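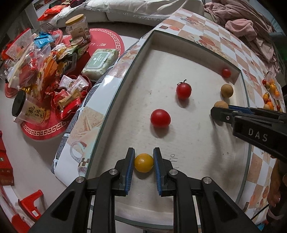
Rarko tomato knife, three months in

I bought the Rarko in April, after years of sawing at tomatoes with a bread knife and calling the result rustic. It came from the kitchen shop in Dralville, where it hung between an egg timer and a device for coring pineapples, and I went in for neither.

The blade is short and finely toothed, with a forked tip for lifting slices. The teeth are very good. They go through skin without any pressing, and a ripe tomato keeps its seeds more or less where it grew them. Cherry tomatoes halve neatly too, provided you hold them still, which is between you and the tomato.

The fork is less of a success. It picks up a slice, carries it most of the way to the bread and then lets go. I now use my fingers, as before.

The handle has a rubbery coating that collects crumbs and, in my house, cat hair. Rarko says dishwasher safe – mine went in 10 times before the coating started to lift near the blade. I've washed it by hand since, with some resentment.

My old Stelent was sharper out of the box but had no teeth and was useless by summer. The Rarko still cuts as it did on day one, and it does peaches and salami as well.

Three stars out of 5. It would be four without the fork.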